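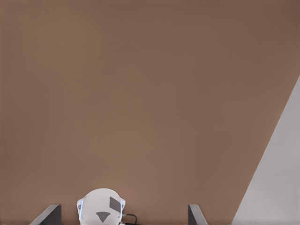
# Wrist camera views: house rules for the gripper cells

January 2024

These pages go with the recording rules we use at Josteo for arm-mounted cameras, in simulation and on the floor. The rules were first written for the Clelex cell and now cover the Salminen and Bremetel cells too. A line or two goes with each view. The full text is in the cell handbook, and where the two differ, the handbook wins.

**Start view, simulated**
Fingers wide apart, nothing between them, nothing on the brown surface. A start view with a part already in the grip is rejected.

**What has to be in view**
Both fingertips, left and right of the housing. If only one shows, check the camera mount in the model before you touch the arm settings.

The cable counts as part of the gripper. Leave the black loop on the right of the housing in the model – a run recorded without it can't be compared with one from the floor.

**Backgrounds**
Plain surfaces are fine for the start view. Brown against pale gray gives a clean line, and the dark fingers show up well on the brown. Don't add patterns at this stage; those belong in the variation set.

**Markings**
Keep the gripper's own markings, including the dark triangle and the gray patch on the shell. Small label text doesn't have to be readable.

## Before recording

- Open the gripper fully and save one still.
- Hold the arm in place for 20 frames.
- Write the scene name and the model version in the log.
- Stop and start over if the camera has been moved. Don't correct it halfway through a run.

## Limits

A batch is 800 runs at most. Storage for one cell is capped at 3,000 runs, and older batches go to the archive when the cap is reached. Simulated and floor recordings go in separate folders, even when the task is the same.

Rule 13 (speed near the table) is being rewritten. Until the new text is out in May, use the slow setting for any move that ends close to a surface – also in simulation.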